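Vellon Wrapped Straws: Storage and Counter Use FAQ

How are the straws supplied?
Each straw is individually wrapped in printed paper. Cartons hold 4,000 straws in inner boxes of 350 or 1,000, depending on the order code.

Should they stand upright or lie flat in the tray?
Flat, lengthwise, with the ends squared up. Upright storage bends the wrapper tips and makes the straws harder to pull singly. 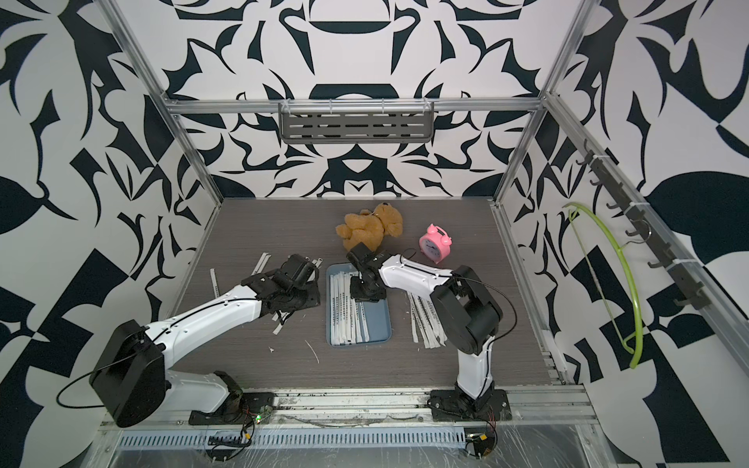

Wrapped straws lengthwise in a light blue tray, with more on the tabletop at right.

How full should the tray be?
Stop below the rim. An overfilled tray sheds straws when it is moved.

Can a straw be used if the wrapper is torn?
No. Discard it. Minor creasing is acceptable if the paper is closed at both ends.

Where do loose wrappers go?
In paper recycling where your hauler accepts small pieces, otherwise in general waste. Clear them before refilling so that scraps do not end up in the tray.

How should opened boxes be stored?
Dry, off the floor, lid folded shut. Use the oldest box first.

Who handles short counts?
Write to Mabli Voyle at Gruklow and quote the carton label.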